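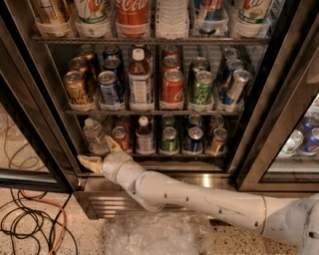

Wiltside Opens Orders for Forkham Drinks Picking Arm

BRARSIDE, February 19, 2024 – Wiltside today opened orders for Forkham, a robotic arm and software package that picks cans and bottles from standard glass-door coolers.

Forkham is sold to convenience stores, canteens and hotel operators that want to serve drinks without staff at the counter. It works with the wire shelves and plastic bins a site already has – no special racking is needed. A two-finger gripper handles both cans and plastic bottles.

The package follows a trial that began in December at the Pangilinan staff canteen in Brarside, where the arm handled roughly 600 orders. Staff there set up new products themselves using the Forkham tablet app.

"Most of our early work went into the bottom shelf," said Jennylyn Catacutan, product manager at Wiltside. "The arm has to come in low, and there is not much room next to the door frame."

The software stores up to 100 products. Each order includes the arm, gripper, controller, app license and 9 months of support. Installation is quoted separately. The first production run is limited to 89 units.

Site surveys can be booked through the Wiltside sales office in Brarside.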